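August 31, 2019

Worked on the microwave page of the kitchen notes. Panel labels are in Chinese, so the translation goes in first. 火力 is power level, 时间 is time. Power scale from low to high: 低火 low, 解冻 defrost, 中火 medium, 中高 medium-high, 高火 high. Defrost sits second, between low and medium, a different order from the old Grukwood sheet. Corrected the sheet.

Standard test load remains one bowl, 405 g of water. Two runs per setting, 100 seconds each, bowl centered, stirred before reading the thermometer. Medium is the reference setting. The timer knob is the weak point of the method: short times are hard to set by hand, so I will use the stopwatch and treat the dial as backup only.

White table, white oven.
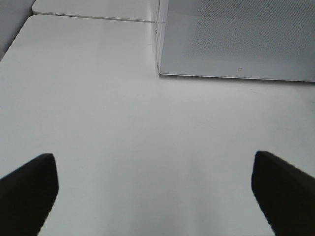
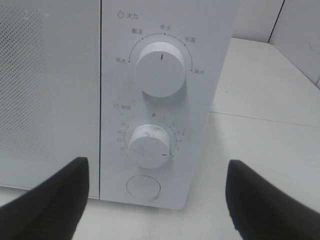
Sent the draft table to Gilberto Villca before dinner. He wrote back that a knob scale tells you nothing about watts, that medium on the Awad oven he had in April was closer to low, and that I should heat the water at high first and express the other settings as a fraction of that. He also wants the starting temperature in its own column. Added the column. High goes first tomorrow.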